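Chapter 5
The Work Surface

Most books on sewing and home crafts begin with tools. They give you a list of shears, pins, chalk and thread, and they move on to the first project before asking where any of it is going to happen. I have taught from several of those books, and I have my doubts about them. Students who own very good shears still cut crooked lines if the cloth is sliding off a pile of mail.

This chapter is about the table, or more exactly about the top few inches of it: the surface itself, the measuring scale printed on it, and the things that collect there while you work.

A fair amount of what is sold for this purpose makes large promises. The Wullomer catalog calls its printed work mat "the last measuring tool you will buy." I would treat that with caution. A printed scale is handy for rough sizing, for squaring up a folded edge, and for checking that two strips match. Whether it is accurate is a separate question, and you can settle it in a minute with a steel rule. Lay the rule along the printed marks and compare them at both ends. On one mat in our workshop, the printed scale came up 3 millimeters short over its full length of 690. That would not ruin a cushion cover. It would certainly ruin a set of drawer liners.

The second claim to be careful with is that a bigger surface makes for neater work. Geeta Chaturvedi tested this with her evening class in August, giving half the students a full table and the other half a narrow one. The cutting was no better on the wide tables. What changed was how much got left lying on them. Fabric went down unfolded, packaging stayed where it had been opened, and by the end of the session the students were working in a space hardly wider than their classmates had been given at the start. One class proves very little, as she was the first to point out, but it matches what I have seen for years.

Fabric is the worst offender. A heavy piece dropped in a heap takes up far more room than the same piece folded, and it tends to land on top of the very scale you need to read. It also picks up creases, and a creased edge cannot be measured honestly by anyone. Plastic bags come next. They weigh nothing, they slip under cloth, and students keep them "for the label" long after the label has been read.

The chapter has three parts. Section 5.1 deals with checking and using a printed scale. Section 5.2 covers folding and setting down fabric so that the edges stay usable. Section 5.3 looks at storage near the work area, including the Skovico rail system, about which I have mixed feelings.

Before you read on, go and look at your own table as it is now. Do not tidy it first. Write down what is lying on the part where you would normally cut, and keep the list, as you will need it for the exercise at the end of Section 5.2.
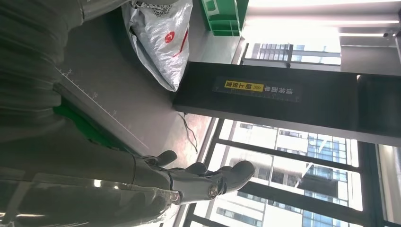
Figure 5.1 Folds of dark gray fabric on a gray work surface with a printed scale; a white plastic bag at the top.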